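Woltamora Two-Arm Table Cell: Set-up Guide
Section 6: When an arm sags, drifts or lets go

I wrote this section after a bad afternoon in November, when the right arm on our Cerkdale table dropped its wrist onto a plate halfway through a run of the table-laying job. The plate survived. The gripper needed a new finger, and I needed a cup of tea. If your arm has done the same (or you've got fault 38 on the monitor and no idea why), start here and go through the steps in order, please, even if you're sure you know what it is!
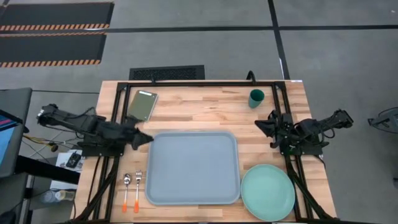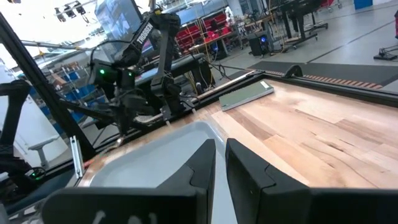
Tray job on the two-arm table: both arms over the table (first), right gripper fingers and tray (second).

6.1 Before you touch anything

CAUTION: An arm that has faulted can still be holding itself up. The moment you cut the power it may fall, and it's a lot heavier than it looks. Keep your fingers out from under the links and well away from the gripper jaws.

1. Press stop on the control screen. Don't pull the plug yet.
2. Get one hand under the forearm of the faulty arm, from the outside of the frame. I lean in from the side, never across the table.
3. With your other hand, switch off the motor supply for that arm. Let the arm down slowly until it rests on the table, or on a folded towel if there's crockery in the way.
4. Now do the same for the other arm, even if it's behaving perfectly. I once left the good one live and it had a go at finishing the job while my sleeve was in the way.

6.2 Finding out what went wrong

5. Open the Terko log and scroll to the last entry before the stop. Fault 38 means a joint was told to hold a load and couldn't. Anything else, go to section 7.
6. Follow the cable bundle along the arm with your fingertips, from the base to the gripper. You're feeling for a plug that has crept out of its socket. Mine was at the elbow, hanging on by a whisker, and it looked fine until I wiggled it.
7. Push every plug home until it clicks. If one won't click, swap the cable and don't be tempted by tape (I was, and it lasted one morning).
8. Check that there's enough slack for the wrist to turn fully both ways. Move it gently by hand. If the cable goes tight before the joint stops, loosen the nearest tie and try again.

Note: the log counts position steps, and it's easy to misread. On my table the right shoulder sits at 2000 when parked. On the day of the drop it read 1156, so the arm was miles from where the software thought it was. Write down your own parked numbers now, while everything works. You'll be so glad of them later.

6.3 Starting up again

9. Clear the table completely. Crockery, cutlery, phones, the lot.
10. Put both arms in the parked position by hand, then switch on the motor supplies one at a time.
11. Run the Murthy slow check from the menu. It takes 253 seconds and feels like a fortnight, but stay beside the stop button the whole way through.
12. If the check passes, put the tray back by itself and run one pick at quarter speed. Add the other things one by one after that.

CAUTION: If fault 38 comes back during the slow check, stop there. Leave the arm switched off, put a label on it and ring the support desk with the log open in front of you.

Spare fingers and cable ties are listed in section 9.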